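10th October

Day 8 of no shampoo 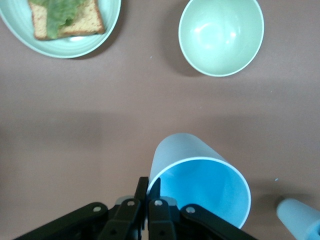
Toast on the green plate.

Hair is at the stage where it stays wherever I put it. I pushed it back off my face when I got up and it was still back at lunch. The roots are flat and a bit dark and the ends are dry, same as they always are. It doesn't smell of anything much. I asked at home and was told it smelled "like a head," so I'm taking that as fine.

The plan is still 30 days with water and a brush only, apart from the Fimon bar if I can't stand it. I have used the bar once so far, on day 5, and I'm not sure I'd do it again. It lathered all right but left a coating that I could feel on the comb, a sort of gray wax. I think that's our water, which is hard. The leaflet says to follow with vinegar. I did that on day 6, one spoonful in a jug, and the coating mostly came off. I also got it in my eye.

Scalp itched a lot on days 3 and 4, mostly behind the ears and at the back of the neck. Almost none today. I used to get that same itch with the Marti shampoo, the one for sensitive scalps, and I went on buying it for years. I went back through the bathroom cabinet this afternoon and found 2 of them with an inch left in each, plus a Marti conditioner I don't remember paying for. Put them all at the back of the shelf. Not throwing them out until I know how this goes.

Also in the cabinet: the Morow face oil from May, which I had decided broke me out. I looked at what I wrote at the time and I had started a new sunscreen in the same week, so it could have been either one. I should have changed one thing at a time. I put a drop on my jaw tonight and will leave it alone for 3 days before I use it anywhere else. It smells stronger than it did. Possibly it has gone off - the label says to keep it out of the light and it had been on the windowsill all summer.

Skin otherwise is normal. A bit tight on the cheeks now the heat is on. One spot on the chin, one along the hairline that might be from the hair being greasy against it. I've been pinning the front back at night. Need to change the pillowcase more often too, every other night if I can keep up with the laundry.

Went into Borklow after lunch for a boar bristle brush and they only had the mixed kind with nylon in it. The girl at the counter said the nylon does the detangling and the bristle moves the oil down. I bought it. It does move something down. I brushed for ten minutes over the sink before dinner and the middle lengths look better than they have in a while, shinier, though the top looks about the same to me. The brush itself was disgusting afterward and I had to wash it with dish soap. So I am now washing my brush more often than my hair.

Wore it in a braid to the store and no one looked at me twice. Tomorrow is harder, there's the dinner and I had meant to wear it down. Options are a low bun or dry shampoo, and I said no dry shampoo when I started. Cornstarch might count as dry shampoo. I think it does.

Water rinse again in the morning, warm, then cool at the end. Fingertips only, no nails. Buy cotton pads and more vinegar. Check jaw.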